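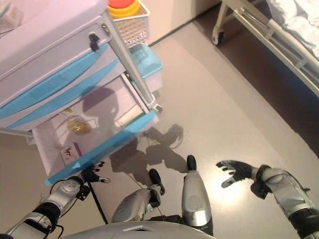
Head camera view of a humanoid robot at an open drawer of a medical cart.

Flesurow is a task-level control and planning package for humanoid robots that work with wheeled storage furniture in patient rooms. It is developed by Sutura, with the perception module maintained separately under the name Stesix. The package covers drawer and door manipulation, whole-body reach planning, self-collision monitoring and the logging of teleoperated and autonomous runs. The current documentation is dated 2025-10-08.

Overview

Flesurow sits between a robot's joint controllers and a higher-level task scheduler. It does not generate motor torques. It accepts a goal such as "open lowest drawer" or "close drawer", resolves the goal into a sequence of hand poses and passes timed joint targets to the controller at 80 Hz. Balance is handled by the controller, which may refuse a target if the predicted centre of mass leaves the support area. A refused target is returned to the planner with a reason code, and the planner then tries another stance or the other arm.

Low drawers are treated as a distinct case. The robot has to look steeply down, so its own arms, legs and chest take up a good part of the head view, and its shadow can fall across the drawer it is working on. Early versions labelled the shadow edge as a drawer edge when light came from behind the robot.

Perception

Stesix fits a parametric model to each piece of furniture. A cart is stored as a box with an ordered stack of drawers, each having a front plane, a travel axis and an extension value. The front edge of an open drawer is the preferred feature, as it is usually long, straight and a different colour from the drawer body. Translucent fronts are supported, but depth readings on them are discarded and the plane is inferred from the frame posts and neighbouring drawers.

Body parts are masked before fitting. The mask is rendered from measured joint angles and dilated by five pixels. Loose cables are not in the robot model and are removed by a separate classifier.

Drawer contents are reported as unnamed objects with a bounding volume and a confidence score. Naming them is left to the scheduler. Glass vessels holding liquid are flagged where detected, and the closing speed of the drawer is then reduced.

Planning

The planner works from a library of 57 motion primitives, most of them short pulls, pushes and regrasps. Candidate sequences are scored on joint travel, clearance and the visibility of the contact point. The arm that is not in contact is assigned a holding pose clear of the furniture, normally out to the side with the fingers open.

Stance selection was rewritten in September by Mamta Rastogi. The earlier method placed the feet first and then searched for a reach, which failed often on drawers near the floor. The present method searches for feet and hands together and accepts a slower solution time.

Self-collision monitoring

Most self-collision checks use capsules attached to each link. Capsules are a poor fit for soft coverings, such as fabric over a hand or a bellows over a wrist, whose outer surface shifts as the joint bends. Flesurow gives these parts an inflated hull with its own contact threshold, known in the code as the Lytvynenko margin. The margin is widest at the folds of a bellows and narrows toward the rigid joint beside it.

Wrist cameras serve as a second check. They show the space between hand, fingers and neighbouring links at close range, where the head camera is often blocked. Bright floors and polished metal segments can saturate the image, and exposure is therefore set on the darker parts of the hand.
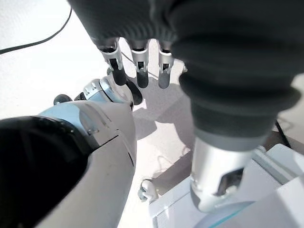 Logging and test data

Each run is written to a single file holding joint states, planner decisions and all camera streams on a common clock. The regression suite contains 697 recorded runs — both successful and failed — and is replayed in full before a release. Replay covers perception and planning only; contact forces are stored but not simulated.

Limitations

Flesurow assumes that furniture stays where it was last observed. A cart on casters may roll when a drawer is pulled, and the model is refitted only after the primitive has ended. Locked drawers are detected by pull force, not by reading the lock.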